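Gripper talk – notes, short version (20 min slot, keep moving)

Title slide up while people sit. Say name, say Skokberg, don't read the abstract.

Start with the question. Same arm, same gripper, 2 controllers. Which one do we ship the pick tasks on. Everybody had an opinion, no numbers, so we ran it in sim.

Controllers:
Tivska – the old one. Position targets, stiff, fast. Does what you tell it even when what you told it is dumb.
Histard – the new one. Softer near contact, slower aproach. More settings. Too many settings, say this out loud, people from the Hodžić group will be in the room and they complained first.

Setup slide. One table, kitchen stuff on it. Spray bottle is the object we care about for this talk. Why the bottle: narrow neck, wide bottom, trigger sticking out. Parallel faces nowhere. An apple or a can is easy by comparison, skip unless asked.

Runs: 405 total, both controllers. Same start poses for both. Same fingertips for both, no swaps halfway like in May. (If someone asks about the May numbers – thrown out. Fingertips were changed between batches. Don't defend them.)

Next three slides together, don't stop on each one too long.

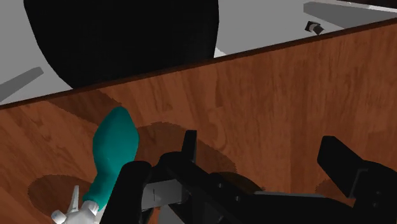
Wrist view. Bottle on its side, fingers open, nothing between them yet.
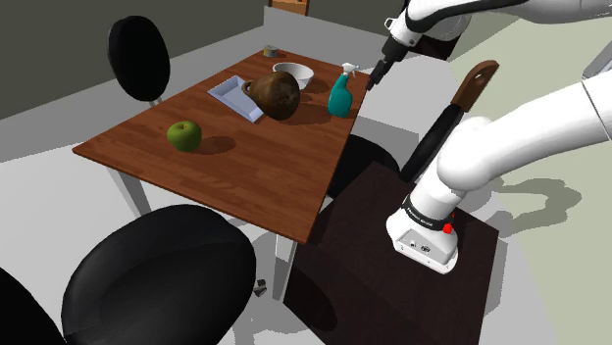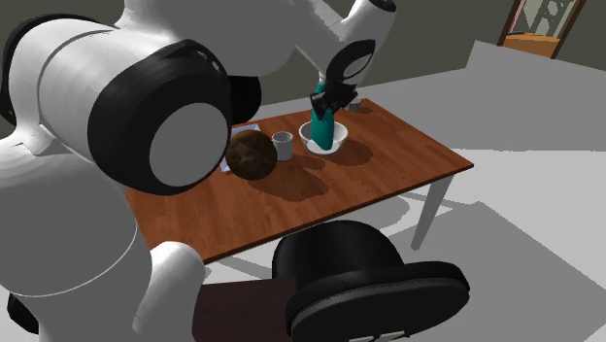 Images: Skokberg, simulator renders, July 2018

Talk over these:
First one – point at the left finger, how much of the bottle it covers. This is the problem with the wrist camera. Close to the object you lose the part you want to see. Both controllers get the same picture so it's fair, but it isn't good.
Second one – wide view, use it to show the layout. Bottle upright, bowl next to it. Arm sits lower than the table, so the reach over the edge matters more than you'd think.
Third one – jaws on the upper part of the bottle, bottom end in the bowl. Bottle is tilted. Ask the room if they'd score that as placed. Pause. Our rule is gripper open and bottle left alone, so a still like this doesn't score either way.

Results slide. Fails only:
Tivska 132
Histard 122
Yes that is close. Say it before they do.

What's behind the numbers is more interesting. Tivska fails early, bottle gets bumped on the way in and rolls. Histard fails late, has the bottle and then slips at the neck when the wrist turns. Different fixes. Early fails are mostly a path thing. Late ones are grip force, and we left force at default the whole time (admit this).

Time per run – Histard slower. Don't give an average, the log clock was off for part of it and we are re-doing those. If pushed: slower, you can tell by eye.

Camera bit, one slide, cut if we're behind:
wrist only is bad for lying down bottles
wide only is bad for finger contact
used both for scoring. Controller side only gets wrist.

Things I will get asked
– does it carry over to the real arm? Don't know. Not tested yet. Do not guess.
– why not suction? Different talk.
– friction settings? Same for all objects, wich is wrong for a smooth bottle. Next round.
– is the config public? Will be, link on last slide, CHECK THE LINK WORKS

Where we landed: Histard for upright objects, keep Tivska around for the quick stuff. Not a final call. Next batch has grip force as a variable and two bottle poses instead of a random mix.

Last slide, link, contact, leave it up during questions. Water before the Q&A not during.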